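Endthorpe coach on a first winning season, a short bench and the trip to Molilitz

Endthorpe's women's basketball team finished the regular season in second place, its best result since the program moved up to the regional league. The head coach, now in her fourth year, sat down with us in her office before afternoon practice to talk about the season, the defense and the playoff game coming up in March.

The first thing on her mind was the schedule. Endthorpe plays its opening playoff game on the road at Molilitz, a team it split with during the year.

"We would have liked to be at home," she said. "We had a chance to get that and we lost it at Datalmont in the last week. That game was there for us with four minutes left and we stopped running our offense. So we get on the bus."

The bus ride to Molilitz is 101 miles. In January the team left at noon, got stuck behind a truck that had gone off the road, and walked into the gym 40 minutes before the tip. Endthorpe lost that night by 14. This time the team will travel the evening before and stay over.

"I don't want to put that loss on the bus," she said. "They outrebounded us and they got to the line. But it is hard to play well when you get your shoes on and go straight out. The school found the money for a hotel and I am thankful for it."

The gym at Molilitz holds 3,000, more than twice what Endthorpe draws on a good night. The coach said she played the crowd noise over the speakers in practice once, two years ago, and dropped the idea.

"It gave everybody a headache, me included. What we do now is work on hand signals. Our point guard has a signal for each of our main sets, and if she can't be heard she can be seen. We do that all year, so it isn't a special thing for this game."

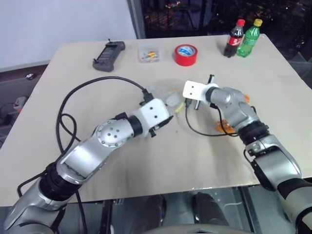 Defense has been the reason for the climb in the standings. Two seasons ago Endthorpe gave up more points than any other team in the league. This year it was the second-best defensive team, and the coach said the change started with a decision to quit pressing full court.

"I came in wanting to press," she said. "That is how I played in college and I thought that was how you win with a small team. We would get six or seven steals and give up a dozen layups. It took me too long to look at that and say the layups are the bigger number."

The team now drops back after made baskets and plays a half-court man-to-man, with the center staying near the lane on ball screens. Opponents get open shots from the middle of the floor, and she can live with most of those.

"If you make 18-footers all night, good for you. Marchetti did it to us in December. They made everything. We shook hands and watched the film and I didn't change one thing."

The goal set on the first day of practice was to hold teams under 60. Molilitz got past 80 in the January game, the only opponent to do so.

Rebounding is still a worry. Endthorpe has one starter over six feet tall, and she has been in foul trouble in most of the close games. When she sits, the coach goes with four guards and a forward and asks the guards to box out bigger players.

"They hate it," she said. "I would hate it too. But our shooting guard had nine rebounds at Datalmont, and she is 5-foot-6. She just gets a body on somebody before the ball comes off. I showed that clip to the whole team."

The bench has been short since early in the year, when two reserves were lost to knee injuries within a week of each other. Both are out until next fall. The coach has used seven players in most games and six in a few of them.

Practices were cut down as a result. The team used to go two and a half hours on the day after a game. Now it shoots for 45 minutes, walks through the next opponent's plays and goes home.

"I fought that at first. My assistant kept telling me the legs were gone by the third quarter, and she was right. Once we backed off, our fourth quarters got better. I would do it the same way next year even with a full roster."

She was less willing to talk about individual records. Her senior forward scored 358 points in the regular season, the most by an Endthorpe player since the move up, and made the all-league first team.

"She knows what I think of her. She came here as a player who only went right and couldn't make a free throw. She put the hours in. I will say more about it when we are done playing, and I hope that is a while from now."

The forward is one of three seniors. The coach has four high school players committed for the fall, two of them post players, and said one could start right away if she is ready for the conditioning.

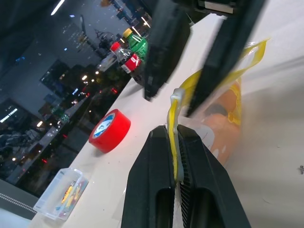 On the playoff game

Asked what decides the third meeting with Molilitz, the coach went back to the free-throw line. Endthorpe shot nine free throws in the January loss and 24 in the home win a month later.

"That is most of it right there. When we drive, we are a good team. When we stand around and pass it along the outside, we are easy to guard. I have told them that so many times they finish the sentence for me."

She expects Molilitz to start in a zone, as it did for most of the second game, and said the team has spent extra time on getting the ball to the high post. Her starting center practiced in full this week after missing two days with a sore ankle.

The winner plays again three days later against either Marchetti or Datalmont. The coach said she has film on both and has not opened it.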